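Belik to Open Its Prunero Test Kitchen for Demonstration of Household Waste Handling

PRUNERO, April 8, 2023 — Belik, a developer of handling tools and control software for household work, will open its test kitchen to visitors for a one-day demonstration of waste sorting and bin clearing. 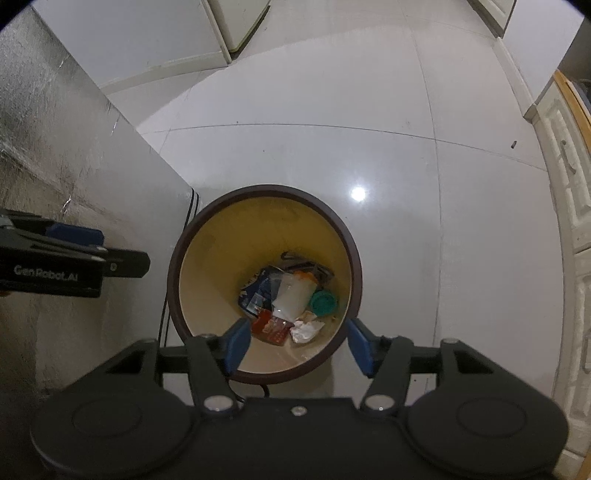

The program consists of 17 short sessions. Operators will work through the tasks by hand with two-finger grippers, and the recorded motions will then be replayed on a fixed arm supplied by Tuominen. Visitors may compare the two runs on a shared display and put questions to the engineers between sessions.

Household waste is a difficult material for automated handling. Wrappers and tissue change shape under light pressure, thin plastic bags are hard to locate by camera, and rigid lids tend to slip when held at the edge. The sessions treat each of these cases separately before moving to mixed loads.

Belik began the current test series in February. The item set now holds 400 pieces of packaging and kitchen waste, each logged by weight, material and stiffness. Skirkimico, which maintains the software used to label the recordings, will show how a failed grasp is marked and returned for review.

Attendance is limited to 65 visitors. The test area covers 700 square feet — groups will enter in turn, and closed shoes are required. Bags must be left at the front desk. Photography is permitted except at the labeling stations.

Registration is open to equipment makers, building operators and technical schools through the Belik visitor office in Prunero. There is no charge. A printed schedule will be handed out at the door.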